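Research > Sport Analytics > Working Papers
9 min read
Shares 115 | Comments 2

4. Does a winter break change second-half form?

The claim that a winter break protects leading teams is repeated so often in football commentary that few writers bother to test it. We did, using match records from the Storkley regional league, and the result is weaker than its supporters would like. Of the 3197 league matches in our file, 482 were played within three weeks of a scheduled break. Teams in the top four before the break took slightly more points per match after it, but the gap shrank by more than half once home advantage and strength of opponent were added to the model.

Earlier work on the Trikcombe data reported a much larger effect. We doubt it. That study compared leaders after the break with leaders in March, when fixtures are crowded and squads are thin, and then credited the whole difference to rest. It also dropped postponed matches without saying how many there were – a choice that matters in a league where bad pitches cause most of the postponements and small clubs own most of the bad pitches.

The Olico ratings, which we use to measure opponent strength, have problems too. They are updated only after a full round is complete, so a team that changes its coach over the break carries its old rating into the new half of the season. We kept them for lack of anything better.

Figure 4. Green ball in a round recess on a red surface. 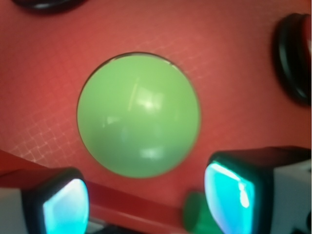
4.1 Early leads and final position

A second common claim is that a team in first place at the halfway point will usually finish there. This is true in our data, but it says little. Points already won cannot be taken away, and a team with a large lead can play quite ordinary football and still hold on. When we reset every team to zero at the break and ranked only the second half, first-half leaders came out on top far less often. We ran 2000 simulated seasons with fixed team strengths and no momentum of any kind, and they gave nearly the same pattern. Whatever pundits mean by a "winning habit", these results give no reason to believe in it.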